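Mars 2024, point sur le repas partagé de la résidence Stoyanova. Je fais ça en plusieurs messages, il y a pas mal de choses à dire.

1/ Pour ceux qui ne suivent pas : la résidence, c'est trois bâtiments de logements sociaux derrière l'arrêt Tadavis. Depuis l'hiver dernier on essaie d'y faire un repas par mois dans la salle commune du bâtiment B. Entrée libre, chacun apporte ce qu'il peut.

2/ Au départ il y avait surtout les anciens du rez-de-chaussée. En février on a eu des familles du bâtiment C pour la première fois, plus deux étudiants qui venaient d'emménager et qui ne connaissaient encore aucun voisin.

3/ Le bailleur nous prête la salle gratuitement. Par contre le ménage est pour nous, et il faut rendre les clés avant 22 h. En février on les a rendues à 22 h 20, on a eu un mail.

4/ Côté argent : l'association Gurkine nous a versé 500 euros pour l'année. Ça couvre la vaisselle, les nappes, le café et une partie des courses. Le reste, c'est la boîte posée à l'entrée. Il y avait 99 euros dedans à la fin du dernier repas.

5/ On a demandé 2000 euros à la mairie pour refaire le coin cuisine. Dossier déposé, numéro 644, pas de réponse pour l'instant. L'évier fuit toujours, la seconde prise ne marche pas.
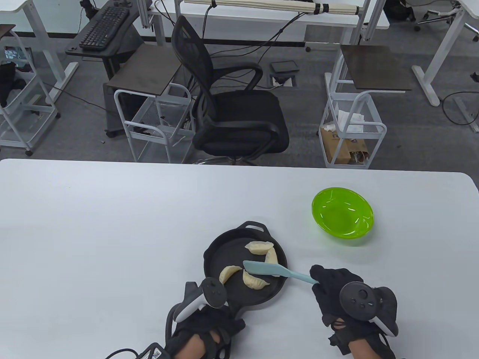
6/ Le menu du prochain repas est presque calé. Szymon Nowicki (bâtiment A, 2e étage) s'occupe du plat, avec sa mère au téléphone pour les proportions. Il propose des raviolis plissés en demi-lune, cuits à la poêle. Si vous avez une poêle en fonte noire avec un long manche et une petite anse en face, prenez celle-là, les nôtres attachent. Une spatule en silicone bien plate aussi, pour les retourner sans percer la pâte.

7/ Farce au chou et champignons pour tout le monde, et une deuxième version à la viande, dans un plat séparé avec une étiquette. La dernière fois les plats n'étaient pas étiquetés et Mme du 12 n'a mangé que du pain.

8/ Pliage à partir de 15 h dans la salle. Pas besoin de savoir faire, Szymon montre. Les enfants peuvent venir s'ils sont accompagnés. Apportez un torchon et un rouleau si vous en avez un.

9/ Cuisson à 18 h 30, on mange à 19 h. Cette fois on arrête la musique à 21 h 15 et on commence à ranger tout de suite, à cause des clés.

10/ La musique, justement : Damian Wieczorek vient avec son accordéon. Il habitait le bâtiment B jusqu'à l'an dernier, il est maintenant du côté d'Iltotbridge mais il fait la route. Je lui ai demandé s'il voulait être défrayé, il m'a répondu « deux assiettes ».

11/ Pour les personnes qui ne peuvent pas descendre (l'ascenseur du A est encore en panne), on monte des barquettes. En février on en a livré au 4e et au 5e. Laissez un mot dans la boîte aux lettres de la salle avec le numéro d'appartement et sans viande / avec viande.

12/ Il nous manque encore :
- des chaises, celles du local à vélos sont cassées
- quelqu'un qui a une voiture pour aller chercher la farine et les choux le matin
- deux personnes pour la vaisselle
- des boîtes en plastique avec couvercle, on ne les rend pas toujours, autant le dire

13/ On m'a demandé si on pouvait venir quand on n'habite pas la résidence. Oui. Prévenez juste un peu avant, pour les quantités.

14/ La date est affichée dans les trois halls. Je ne la mets pas ici parce que le bailleur doit encore confirmer l'heure de remise des clés et que je ne veux pas deux versions qui circulent.

15/ Ajout : on me signale que l'affiche du hall C est déjà tombée. J'en remets une ce soir, avec du vrai scotch.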